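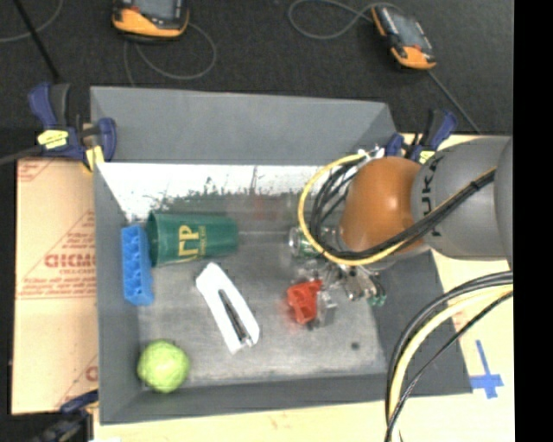
3. FINDINGS: THE MIXED BIN

Our group set out to test a claim we kept reading in storage guides, that one big open bin per room cuts down on clutter. The Ulledora guide says a household can get by with 4 of them. I doubted it going in and I still do.

The gray bin holds a fair sample of the trouble. A green plastic cup is lying on its side next to a blue block with scooped recesses, and there is a yellow-green ball in the corner. What category is that? We tried "small plastic things" and gave up, as it would have covered most of what we logged.

We recorded 3,554 items between January and the end of the term. Of the 65 people who filled out our survey, most said their bins were "organized." We then asked them to list what was inside. Hardly any list got past the first few objects, and several named things that were stored somewhere else.

The Arnenberg method, which sorts by size, did no better. A cup and a ball can be close in size and still belong in different rooms. Sorting by color was worse.

One weakness on our side: around 400 entries were logged as "misc." by whoever was tired that evening, so the totals for small items should not be trusted very far. We also never agreed on whether a lid counts separately from its container. Table 2 counts them separately and Table 3 does not.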